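Zultton cell: purchase planning notes and render set

Read this before you open the spreadsheet. The folder holds the budget for one bench-mounted arm cell, the shopping list it came from, and the rendered frames we used to argue about what belonged on the list. It is kept by Mylene Barredo. Prices are not in this file because they change with every quote.

What is in the folder

budget.ods – the working budget, one sheet per supplier
list.csv – every item with a lead time and a status (buy, borrow, defer)
frames/ – 696 rendered frames from the simulated cell
quotes/ – supplier replies as received, including the ones we turned down
old/ – the first budget, kept so that nobody has to ask where the numbers went

Background

The Zultton cell is meant to be a single arm on a table, with a compartment unit fixed in front of it and small parts laid out to either side. We wanted to know what to order before the room was ready. The arm has the longest lead time, so it has to be settled first, and nearly everything else depends on its reach and on what the gripper will fit into.

The layout was built in simulation and the arm was moved over it. When an item was moved or swapped in the simulation, the list was changed the same day. That is the only rule we have kept to throughout.

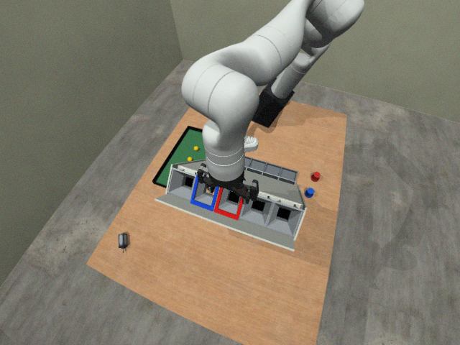 Attila Bognár: I would move the spare gripper fingers from "defer" to "buy". On the Narkmont cell we left them until the second order and lost 4 weeks waiting for a part that costs less than the courier. I'd also ask Zheng for the price with and without the wrist flange, as they quote it in by default.

Both points are now in list.csv. The flange is priced as a separate line.

How the budget is divided

The money is in four parts: arm and gripper, table and fixings, task parts, and installation. Installation covers the electrician, the floor fixing and one day of a fitter's time. It does not cover training, which comes out of a different budget and should not be added here.

Arm and gripper: two quotes, Zheng and Jatum. Jatum is cheaper for the arm but does not supply a gripper, so the adaptor has to be added before the two can be compared. The sheet does this in column F. Please don't overwrite column F by hand.

Table and fixings: the simulated top is wood. We have not decided whether the real one will be. A metal top costs more and needs drilling off site, but a wooden one may need replacing sooner. Both are priced and only one should be switched on at a time.

Task parts: the compartment unit, the green board with its yellow balls, and the red and blue caps. The unit is the expensive one. It would be made to order, and the maker wants a drawing with the sizes of the openings before quoting. The rest is cheap enough that we order doubles.

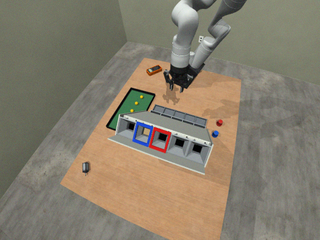
Table layout used for the task parts list. Arm above the bench, compartment unit in the middle, green board to the left, red and blue caps to the right.

Floor space

The budget assumes a clear strip of floor on every side of the table. If the cell goes into the smaller room, the table has to go against a wall and the guarding changes, which adds a line to the fixings sheet. Ask before you assume one room or the other. A decision is due in December.

Lighting

There is a small allowance for lamps under installation. It was cut from the first budget and put back after we looked at the close frames, where the arm's own shadow covers a good part of the worktop. Shadows in a render depend on how the lights were set, so treat this as a reminder to price lamps and nothing more exact than that. Two fittings are allowed for. If the room already has usable lights, return the money to contingency.

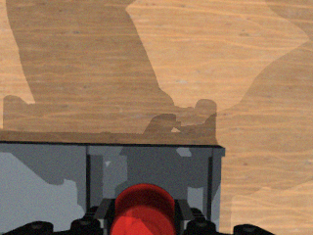
Close frame from the lighting check. Red part at bottom centre, with broad shadows on the wood.

Things the frames can't tell you

Weight, noise, cable runs and how long anything lasts. The frames were good for settling positions and for spotting items missing from the list. They were no help with the cost of wiring, and the first budget was wrong there by a wide margin. We now take the wiring figure from the electrician's written quote only.

They are also not evidence that a given gripper will hold a given part. If a supplier offers a trial, take it and record the result in list.csv under "notes".

Using the list for another cell

Copy the folder and clear the quotes. Keep the item names as they are, or the budget sheets will stop finding them. Change the status column first, then the quantities. The contingency line is a flat sum, so it will not grow if your cell is bigger than ours.

Known problems

The delivery charge from Jatum is counted twice if both table options are switched on.
Lead times are in weeks, except for the guarding, which the supplier gives in working days – not yet converted.
50 of the frames have no matching row in list.csv. They come from an early layout and can be ignored.

Corrections go to Mylene Barredo. Please give the sheet name and the row number.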